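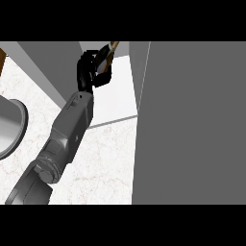

Re: Damp in the end wall at Pettigrew Row

> The inside of our end wall has gone patchy again, from the skirting up to
> the height of the window sill. The surveyor wants to inject a chemical
> damp course and replaster in something waterproof. Before we sign, has
> anyone on the list had this done on one of the Urbridge brick houses?
> Ours has no cavity. The outside was repointed before we bought it.

We had the same patches in the same place, and I would hold off signing.

Two questions first. What was the wall repointed with, and how high is the ground outside? Ours had been done in hard cement. The bricks in these houses are soft and the wall is meant to dry out through the joints. With cement in them, the water stays in the brick and comes out on the room side. If the faces of your bricks are flaking while the pointing stands proud, you have the same trouble.

The ground level was the other half of it. Someone had laid a concrete path against the wall, over the old slate course. We broke out a strip the width of a spade along the whole wall, dug down until we were 6 inches under the slate, and filled it with clean gravel. That took two of us a weekend and cost us a skip.

The pointing was slower. I raked out by hand with a plugging chisel and a club hammer, because a grinder takes the edges off the bricks. I did the bottom five courses the first year and the rest the next. The mortar was lime putty and sharp sand from Pirum, who will match the colour if you post them a lump of the old stuff. The bill for materials was £1442, and a good part of that was scaffold hire for the gable.

Inside, we took the gypsum off to the height of the sill and left the brick bare over the winter. It looked awful. The wall was a long time drying and we got a lot of white salts, which you brush off dry and hoover up. Don't wash them. We replastered in lime after that and used a limewash on top.

I bought a Fokis meter at the start and wouldn't bother again. It reads high wherever there are salts, so it went on telling me the wall was wet after it plainly wasn't. Taping a square of foil over the brick for a few days told me more.

Also check the downpipe on that corner. Ours had a split at the back where you can't see it from the garden. Go out when it's raining hard and put your hand behind it.

I still have the plugging chisel and five or so bags of gravel if you want them. The gravel would need collecting.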